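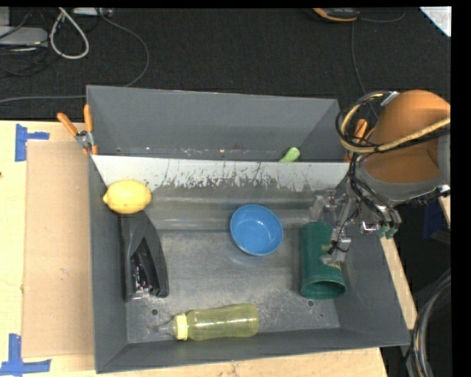
3.2 What people leave in a shared bin

I went into this part of the study thinking the bins would be the dull bit. We had drawers to look at, and closets, and one truly heroic garage in Hinport, and the catch-all bins were an afterthought I added to the protocol the night before it was due. They ended up taking over my summer!

By a catch-all bin I mean any open container where a household puts things that don't have a home yet. Some of ours were baskets, some were crates, and a few were split down the middle by a divider, like the metal one in Figure 1. I got very fond of the divided kind, and I'll explain why in a minute.

Figure 1. A divided metal bin with a mixed load. Front section: lemon, stapler, blue bowl, green cup, yellow baby bottle. The rounded end of a light green object shows above the divider from the rear section.

First, the mix. When I asked people in Fustimstead to sort their belongings on paper, they did it by room, pretty much without thinking. Staplers go with the desk, lemons go with the kitchen, baby bottles go with the baby stuff (which, as any parent will tell you, is a room of its own even when it isn't). Then I looked at what was in their bins and the rooms had vanished. A lemon resting partly on top of a stapler makes no sense under the room scheme. It makes plenty of sense if you think about hands. These are all things a person picks up with one hand on the way to doing something else, and I started calling them "carry items" in my notes. The name stuck, although Neville Bainbridge, who read an early draft, still thinks it sounds like airport luggage.

Across the Hinport and Fustimstead homes we logged 702 carry items. I coded each one twice, once by the room it belonged to and once by whether it could be lifted one-handed, and the second code did a far better job of predicting what ended up in a bin. Bowls and cups gave me the most trouble. A bowl sitting open side up can collect smaller things, so is it an item or a container? Tindall's older coding guide says container. I went with item unless there was something inside it, and I used the same rule for cups, including ones lying on their sides.

Now, dividers. I expected people to use the two sections for two kinds of things, and hardly any of them did. What they had was a near side and a far side. The near side filled up, and the far side got whatever was tall or whatever hadn't been touched in a while. When I asked one woman in Breklow what was behind her divider, she leaned over, looked, and said "oh, there it is." I wrote that down word for word and I think of it often.

We did try a version with the bins turned around, so that the far section became the near one, in 50 of the homes. I report those numbers in Section 4, along with the two households that turned them right back.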